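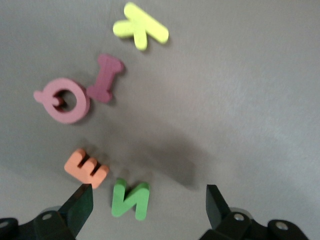
Foam alphabet letters on a gray surface.

OPINION

Bring back the weekly spelling test

Pelard schools dropped it two years ago. The reasons were fair, but the result has not been good for the children who needed the practice most.

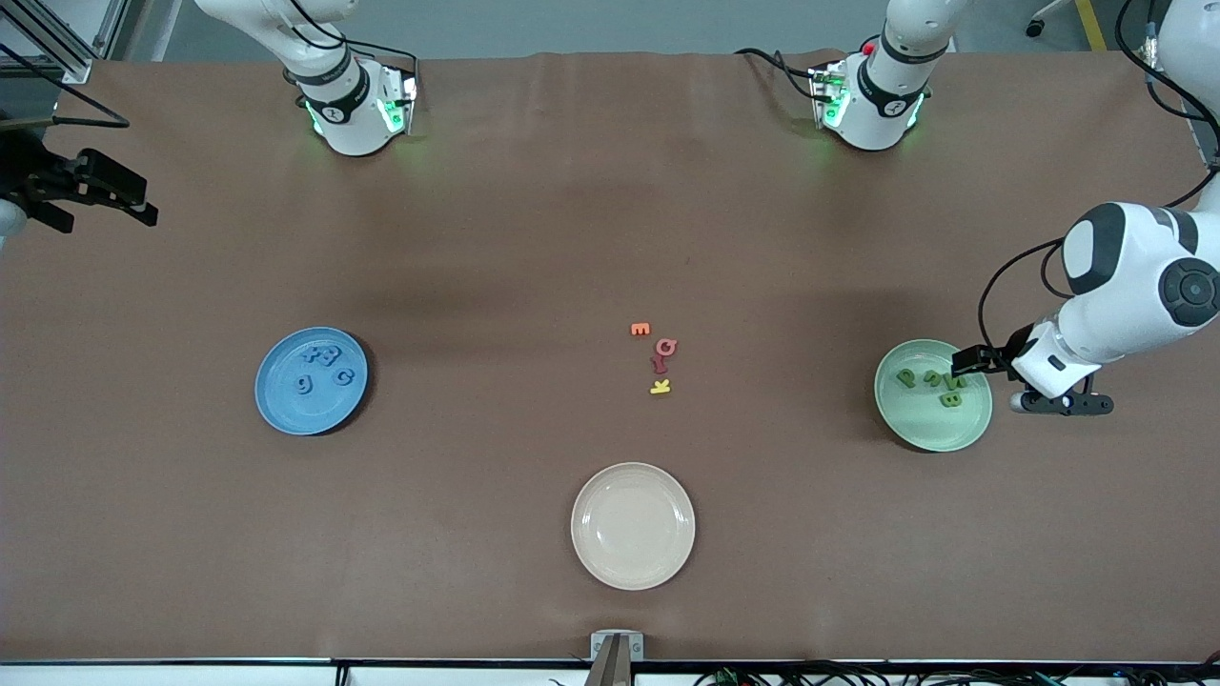
By Ah-rin Ham
Posted in March | Schools, Letters and Opinion

When my older son was in third grade at Clustside Elementary, he came home with a list of 16 words every week. We put it on the refrigerator. He copied the words out once, I read them to him over dinner, and at the end of the week he took a test that lasted less time than recess. Some weeks he got them all. In the week of "necessary" and "separate" he missed both, and so did most of his class.

My younger son is in third grade now, with the same teacher in the same room, and there is no list. The district replaced it with what it calls word study. Children sort words by pattern, talk about where they come from, and fix mistakes in their own writing when the teacher has time to sit down with them. I have read the handouts and gone to the parent night. I don't think word study is a bad idea. I do think it was a mistake to take away the test to make room for it.

The case against the test is easy to state. Children memorize the list and forget it the next week. A child who already spells well learns nothing, and a child who struggles gets a low mark every week in front of friends. I have heard all of this from teachers I respect, and I saw some of it at my own kitchen table. My son could spell "bicycle" on the test and get it wrong in a birthday card two days later.

But he got it right the next time, and he got it right faster than he would have without having seen it before. Most things we know by heart were learned that way. You forget, you are reminded, and you forget a little less. Multiplication tables are taught like this, and so are scales on the piano. I have not heard anyone in Pelard suggest that piano students stop playing scales.

The second problem is what happens at home. A list is something a parent can help with even if that parent works nights or did not grow up speaking English. My mother fell into both groups. She could not have explained a vowel pattern to me, but she could hold a piece of paper and check my letters one at a time. We used a dictionary with a broken spine for the words she couldn't say. If my school had sent home a page on word families instead, she would have signed it and put it back in my folder.

Parents with money have noticed the gap. The Firketum tutoring center on Nkuna Street now sells a spelling course, and two families on my block pay for it. The course is a weekly list with a test at the end. I don't blame the center for selling it or my neighbors for buying it. I only point out that the public school used to give it away.

People will say that spelling matters less now because the computer fixes it. I work in an office where everyone has that help, and I still see "defiantly" when the writer meant "definitely." The software will accept any real word. It also does nothing for a child with a pencil, and in elementary school that is still how most of the writing gets done.

I am not asking for the old test exactly as it was. Aurelio Toledo, who taught fourth grade at Clustside for many years before he retired, told me he used to give each child a list at one of three levels and never read the scores aloud. He let children retake the words they missed. It added a little to his grading, and he thought it was worth it. That seems to me a sensible version, and it could run beside word study without pushing anything out.

The school board takes up the language arts plan again this spring. The current draft is 255 pages long, and the word "test" comes up mostly in connection with the state exams. I would like the board to add one paragraph that lets teachers send home a weekly list if they want to. Several have told me they would start right away.

In the meantime we have made our own list at home. This week's has "neighbor" and "believe" on it, and my son has asked to add "octopus."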